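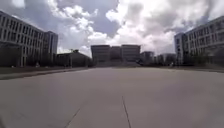 Setting up your first DJ light show is mostly cabling and patience. I got my start when Declan Ellery handed me a controller one February and told me to have it ready by dinner. I'm assuming you'll play outdoors at some point, somewhere like a big paved plaza with large buildings at the far end, so plan for long cable runs and light that has nothing close by to land on.

Start with the tempo. Load one track you know inside out, check the beat grid, and nudge it until the first beat sits right on the line.
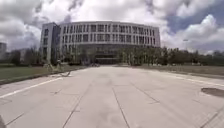
Next, give each fixture its own address. I put my first par can on 1 and the next on 13, as mine use 12 channels each – check your manual, yours may differ!

Now build 3 scenes: one slow wash, one color chase, one full blast for the drop. Save them to pads you can find in the dark. 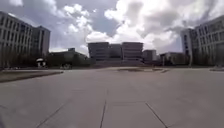

Then set the master dimmer to 60 percent and run the whole track through. If the chase drifts, go back and fix the grid before you touch anything else.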